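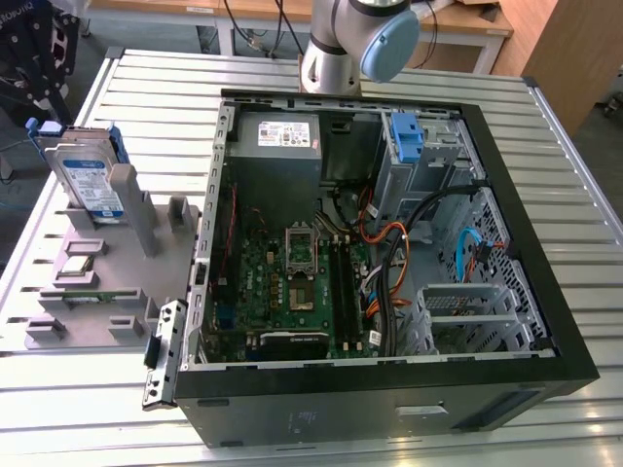 Desktop tower on the slatted table, side panel off. The drive, processor and memory module are in the parts fixture to its left.

Working rules for the disassembly cell

Gallery page, Trenen workshop. Text by Tegan Merrick, checked by Dilek Toprak. Last changed September 9, 2024.

These are the house rules for anyone setting up, running or clearing the computer disassembly cell. They apply to all staff and to visitors from Clera who have signed the cell book. The full procedure is in the Kingi folder, and if the two disagree, the folder wins. More pictures will be added under the same headings in October.

Before a machine goes on the table
Unplug it at the wall, take the lead away with you and hold the power button in for 5 seconds. Power supplies are never opened in this cell. A unit with a swollen or leaking part goes to Beverley Katene, whatever the job sheet says.

Laying out the tower
Towers lie flat with the open side up. Check that the case doesn't rock when you press on each corner. Cables that cross the arm's path are moved by hand before the run, with the arm stopped.

The parts fixture
Every part has one place. Hard disks stand upright in the slot, processors go in the shallow recess and memory modules in the long channel. Don't stack parts or use a free space for screws. If a part won't seat, stop and report it. Filing the fixture to fit is not allowed, as the Bidum program uses the same positions for every run.

Sockets
Once the processor is out, the socket counts as exposed. Keep fingers, cloths and tools off the pins. Blowing dust out by mouth is not allowed either.

Speed and reach
Set-up moves are made at reduced speed with one person holding the pendant. That person gives the word before each move. Reaching over the table while the arm is live means the run is stopped and written up, including when nothing was touched.

Two people
A new program needs 2 people present for its first full run. One of them must be Fletcher Nepia or Darcy Ruddock.

Hard disks
Disks are logged by serial number before they leave the cell. They go to the locked cage the same day and do not sit in the fixture overnight.

Records
Write the run number, the operator and any stop in the cell book. The book has reached run 1563. Corrections are crossed through once and initialled.

Questions about these rules go to Tegan Merrick.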